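April 2, 2019

# Glare and Readability on Phone Screens: Project Report (second draft)

Group 14. Course: Everyday Materials and Design

**Question**

How much does overhead light mess with reading a glossy phone screen, and does the wallpaper or the angle change it? Started from a complaint in class. People kept tilting their phones during lab and nobody could read the timer.

**What we used**

- one smartphone, glossy display, auto brightness turned off
- desk lamp from the Pukano kit plus the ceiling lights
- light meter app (Ekunum), on a second phone
- matte screen film, Truvard, cut to size with scissors, badly
- printed protractor sheet
- a 59 word paragraph, black text on white, same one every time

We wanted a real light meter. The one in the equipment closet had a dead battery and the replacement was an odd size, so the app it is. The app readings jump around. We took three and used the middle one.

**Setup**

Phone upright, lamp to one side, reader sits at arm's length. Lamp position marked on the desk with tape. Turned the phone a little at a time and wrote down the angle. Window blinds closed for all runs except the first set, which we threw out.

Two light levels. Low was 700 lux at the screen, high was 1223. These are app numbers so dont read too much into the last digits.

Wallpaper part came later. First we only did text, then someone in the feedback session asked if a busy picture hides glare. So added three wallpapers: solid black, a pale one with big soft circles, and a photo of leaves. For those there's no text to read, so the reader just drew the shape of the glare on a blank outline of the phone. Messy but it worked better than asking "is it bad, yes or no".
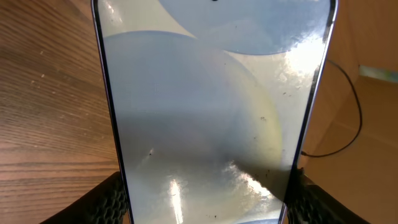
Shapes of the glare came out different from what we guessed. We expected one round spot, like a lamp. On most of the drawings there's a patch plus a streak, sometimes little speckled bits too. Turning the phone moves the patch a lot and the streak less. Not sure why. Could be that the two come from different lights, we never ran it with the ceiling lights off to check. Should have.

**Results, text**

Low light, phone straight on: everybody read the whole paragraph, no trouble. High light, straight on: slower, and a few words skipped in the middle lines. Angled toward the lamp was the worst at both levels. Angled away was about the same as low light straight on.

Matte film helped with the bright patch. Made it wider and dimmer. But the text got a bit fuzzy and two readers liked the bare glass better. We had an air bubble under one corner the whole time, so the film results are for the rest of the screen only.

**Results, wallpaper**

Black: glare outline drawn very clearly, sharp edges. You also see your own face, which the readers found annoying.

Pale: hard to draw. A white patch on a light background sort of melts in, so the drawings have vague edges and some people missed the smaller reflections completely. When asked to look again they found them.

Leaves: in between. Readers argued over what was glare and what was part of the photo.

So pale backgrounds hide glare from you but that doesn't mean you can read better through it. An icon sitting in a white patch is still washed out. We mixed these two things up in the first draft and got marked down for it.

**Problems**

- App meter, see above
- Fingerprints. We wiped the glass between readers but forgot at least once. Smudges catch the light and look like glare on the drawings
- The protractor sheet slid. Taped it down after the second reader
- Harahap stand was too loose to hold an angle so we stopped using it, propped the phone with books
- Readers are all our own age, all used to small screens

**If we did it again**

Lights one at a time. Measure the patch on the glass with a ruler instead of drawing. More than one phone, our model has curved-off edges and a flat one might throw the light differantly. Also start earlier, the December plan had four weeks of testing in it and we got about half that.

Raw drawings are in the folder with the data sheet, angles written on the back in pencil. The ones with a red X are from the open-blinds set, skip those.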